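가사 로봇(집안일 로봇)

가사 로봇은 집 안에서 사람이 하던 정리, 설거지, 빨래 개기 같은 일을 대신하거나 거드는 기계를 두루 이르는 말이에요. 넓게 잡으면 로봇청소기도 들어가고 식기세척기까지 넣는 분도 계신데, 저는 이 문서에서 팔과 손이 달려서 물건을 집고 옮기는 쪽만 다룰게요. 공장이나 작업장의 자잘한 일을 맡는 기계도 뒤에서 조금 얘기합니다. 둘이 생각보다 많이 겹치거든요!

이 항목은 제가 제일 오래 붙들고 고쳐 온 글이라 말투가 좀 수다스러워요. 딱딱하게 다듬어 달라는 요청이 가끔 오는데, 내용이 맞으면 말투는 봐주시면 좋겠습니다(틀린 데는 꼭 알려 주세요).

명칭

'가사 로봇', '가정용 로봇', '홈 로봇'이 섞여 쓰입니다. 가정용 로봇이라고 하면 말동무 로봇이나 장난감 로봇까지 따라오니까 저는 가사 로봇 쪽을 더 좋아해요. 작업장에서는 '보조 팔'이라고 부르는 사람도 있고 그냥 '팔'이라고만 하기도 합니다. 팔 좀 꺼 줘, 이런 식으로요.

지금 되는 일과 안 되는 일

질문은 늘 하나예요. 그래서 이제 기계가 집안일을 해 주느냐는 거죠. 제 대답은 "어떤 집안일이냐에 따라 달라요"입니다. 바닥 먼지처럼 평평한 면을 훑는 일은 벌써 맡길 만하고, 정해진 자리에 놓인 단단한 물건을 정해진 통에 넣는 일도 꽤 됩니다. 그런데 아이가 놀다 간 자리를 치우는 일로 넘어가면 갑자기 어려워져요. 공은 굴러가고, 인형은 눌리고, 장난감 차는 어느 쪽을 잡느냐에 따라 빙글 돌아 버리고요. 사람은 손끝으로 대충 더듬어서 해결하는데 두 손가락짜리 집게는 처음 잡는 각도부터 골라야 합니다.
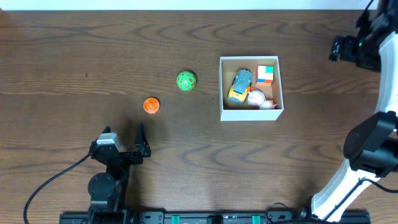
그래서 연구하는 쪽에서는 장난감 정리를 아주 좋아합니다. 모양도 무게도 제각각인데 떨어뜨려도 아무도 안 다치고 값도 싸니까요. 상자 하나에 물건 몇 개, 이게 거의 기본 문제처럼 쓰여요. 책상 위에서 이걸 못 하면 거실에서도 못 한다고 보는 거고, 저도 그 생각에 대체로 동의합니다. 다만 책상 위에서 잘한다고 거실에서도 잘하느냐, 그건 또 다른 얘기예요.

거실에는 소파 밑이 있고 햇빛이 있고 고양이가 있습니다. 물건이 다른 물건에 반쯤 가려져 있기도 하고, 집에서 쓰는 수납함은 속이 깊어서 팔이 들어갈 자리부터 봐야 해요. 색이 비슷한 바닥에 작은 블록이 떨어져 있으면 카메라가 못 보고 지나치는 일도 흔하고요. 그리고 무엇을 버리고 무엇을 남길지, 이 판단은 집집마다 달라요. 저희 집에서는 뚜껑 없는 사인펜도 남겨 둬야 합니다(아이가 기억하고 있어요, 전부 다).

시험 사례

Hetville 시험은 이 분야 글에서 제가 자주 끌어다 쓰는 사례예요. Hetville이라는 공동 작업실에서 두 팔 로봇에게 장난감과 작은 부품 정리를 시켰는데, 물건을 집어서 통에 넣는 시도를 모두 1,438번 기록했습니다. 그중 241번이 실패였어요. 언뜻 보면 괜찮은 성적이죠? 여섯 번에 다섯 번쯤은 해낸 셈이니까요. 그런데 식탁을 치워 달라고 했더니 숟가락 여섯 개 중 하나가 바닥에 있다고 생각해 보시면 느낌이 좀 달라집니다.

실패 내용도 재미있어요. 둥근 물건을 집다가 밀어낸 경우가 제일 많았고, 그다음이 상자 테두리에 걸린 경우였습니다. 밀려난 공을 따라가다가 옆 물건을 건드리고, 그걸 다시 집으려다 또 건드리고, 이런 식으로 꼬이는 실패를 기록지에는 그냥 '연쇄'라고 적었더라고요. 읽으면서 두 살배기 키우는 집 얘기인 줄 알았어요.

Kinnunen 쪽 기록은 집에 더 가깝습니다. Kinnunen은 장난감 정리와 수건 개기를 묶어서 시험한 작은 과제인데, 쓰인 물건이 133가지예요. 수건은 한 장 개는 데 평균 18분이 걸렸다고 적혀 있습니다. 네, 한 장이요! 저는 그 사이에 빨래를 널고 개고 차까지 한 잔 마실 수 있어요. 하지만 밤새 혼자 개 준다면 얘기가 달라진다는 의견도 있고, 그 말도 영 틀린 건 아니라서 여기 같이 적어 둡니다.

작업장에서의 쓰임

작업장은 집보다 사정이 낫습니다. 조명이 일정하고, 물건 종류가 정해져 있고, 무엇보다 로봇에 맞춰서 자리를 바꿔 줄 수가 있잖아요. Stidico라는 조립 업체에서는 부품 통의 벽을 낮추고 통마다 자리를 고정했더니 로봇 팔이 훨씬 편하게 일했다고 해요. 프로그램은 거의 손대지 않았답니다. 집에서 이렇게 하려면 가족 모두가 로봇을 위해 물건을 제자리에 둬야 하는데, 그럴 수 있는 가족이면 로봇이 별로 필요 없지 않을까요?

또 하나, 작업장에서는 실패를 처리하는 방법이 이미 있어요. 떨어진 부품은 따로 모으는 통으로 가고 누가 교대 끝에 한 번 훑습니다. 집에는 그런 절차가 없어서 떨어진 건 그냥 제가 밟아요.

손과 눈

집게 모양은 손가락 두 개짜리가 여전히 많습니다. 싸고 고치기 쉽고, 단단하고 작은 물건에는 충분하거든요. 손가락이 더 많은 손도 있지만 그만큼 조종할 것도 많아져요. 카메라는 위에서 전체를 보는 것과 손목에서 가까이 보는 것을 함께 쓰는 구성이 흔한데, 손목 카메라는 집기 직전에 특히 쓸모가 있습니다. 대신 팔이 움직이면 보이는 것도 같이 움직이니까 빠르게 돌릴 때는 흐려지기 쉬워요. 사람으로 치면 손등에 눈이 하나 더 붙은 건데, 부럽기도 하고 어지러울 것 같기도 하고요.

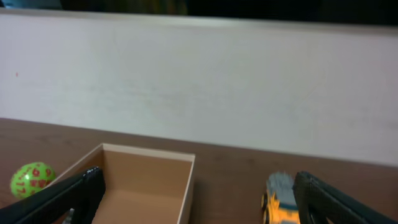

Venanau는 토론란에 이 대목이 너무 후하다고 적었습니다. 손목에 눈이 있어도 잡은 물건이 미끄러지는지는 잘 모르고, 정작 급한 건 촉각이라는 거예요. 덧붙여서 공 하나를 상자에 넣는 걸 두고 정리라고 부르는 것도 마음에 안 든다고, 정리는 다음에 찾을 수 있게 두는 일까지라고 했습니다.

앞부분은 저도 받아들여서 촉각 항목을 따로 만들 생각이에요. 뒷부분은 좀 억울하죠. 그 기준이면 저도 평생 정리를 해 본 적이 없거든요.

남은 논점

값 문제는 일부러 뺐습니다. 너무 빨리 바뀌어서 적어 두면 금방 낡은 글이 돼요. 안전 쪽은 자료를 모으는 중이고, 특히 아이나 반려동물이 있는 집에서 팔을 얼마나 느리게 움직여야 하는지 정리된 글을 찾고 있어요. 아시는 분은 토론란에 남겨 주세요. 작업장 사례도 Stidico 하나뿐이라 더 필요합니다. 옷 개기 부분은 5월에 한 번 손봤는데, 수건 말고 양말 얘기가 아직 빠져 있어요.

같이 볼 항목: 로봇 집게, 양팔 로봇, 물체 인식, 원격 조종, 정리 정돈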